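From: Rosalinda Dagdag
To: gripper-users list
Subject: Re: [gripper-users] Kikus fingers on the hand-held units?

Hi Dinesh, hi all,

Yes, we have a pair, and I've been playing with them all week! Cloth and basket on the small table, one gripper in each hand, plus the view I get from a gripper with the jaws wide open:

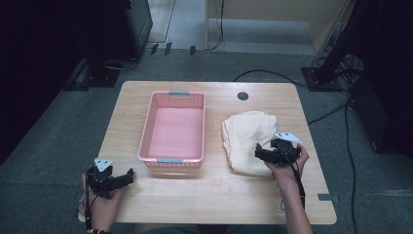
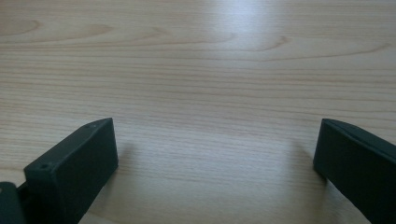

First one: my setup at the table. Second one: gripper view, jaws open, nothing but tabletop between the fingers.

Dinesh Chowdhury wrote:
> Has anyone tried the Kikus fingers for folding work? We're on the
> stock Vokport ones and they keep skating over thin fabric. Also
> wondering if the wider opening costs you anything in the camera
> view. Huguette thought the blocks would hide too much.

On the skating: much better. I did 200 cloth pickups with each set, same cloth, same table. The Vokport fingers missed 40 of them and the Kikus ones missed 9. Most of those 9 were me coming in too steep, so I'd expect you to beat that once your wrists get used to it.

On the view, Huguette has a point, but it bothers me less than I expected. Wide open, you lose the lower corners and keep a big clear stretch in the middle. What does bother me is glare. Pale tabletop plus overhead light gives a washed-out patch near the top of the picture, and that's exactly where the next object tends to show up. Locking exposure at 3000 microseconds helped a bit. Wayne Campbell suggested a dark mat and I'm going to try that next – if someone has a favorite one that doesn't slide, please tell me.

Basket handles are the fun part. The flat faces grip them really nicely, even at an angle, and carrying with both hands feels a lot steadier than it did before (I may have moved that basket back and forth more than the test called for).

One thing to watch: the screws that come in the bag were a hair too long for my mounts. Check before you tighten.

Zachary, do you still have the Clesto set? I'd love to run the same 200 with those.

Rosalinda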